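Prarwood Robotics Club
May

1/ Build update from the Prarwood club. This term's project is a tabletop sorting task: one robot, two hands, and a mat of groceries and small toys. Five of us are on it, and we get the lab until 9 most evenings.

2/ The task comes from the Imthorpe student challenge. You get a set of everyday items and have to pick each one up and place it where the judges ask. Boxes, bottles and small parts all count the same.

3/ We split the work. Two people are on grasp planning, two are on the vision side, and I look after the logs and the item list. The list matters more than I expected. If an item isn't on it, we don't train with it.

4/ So far we have 318 recorded attempts in the log. I tag each one with the item, the hand used and how it ended. The tagging is slow, but it's the only way we can tell which items need more time.
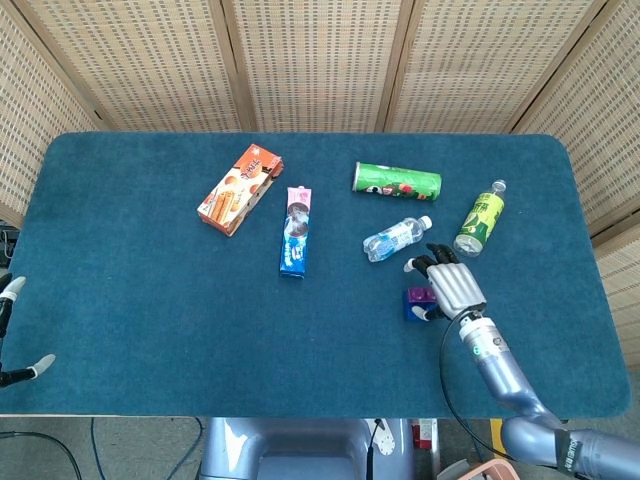 Right hand down by the purple block, with the snacks and bottles spread over the mat.

5/ The block is the hard one. Boxes give the fingers a big flat side to work with. A small brick needs the thumb in the right place before anything else moves, and our thumb angle has been off all month.

6/ Bottles are second worst. They roll if a fingertip touches them first. We changed the approach so the hand comes down from higher up, and the tags look better for it.

7/ We're using the Kaewkla planner for the arm paths and our own code for the fingers. The finger code is named Jamuvetti and it is not pretty. I'll post the repo once the comments make sense to someone outside the club.

8/ Next up is 40 attempts on the block alone, right hand only, with the new thumb angle. After that we repeat the set with the left hand. I'll put the numbers in this thread when they're tagged.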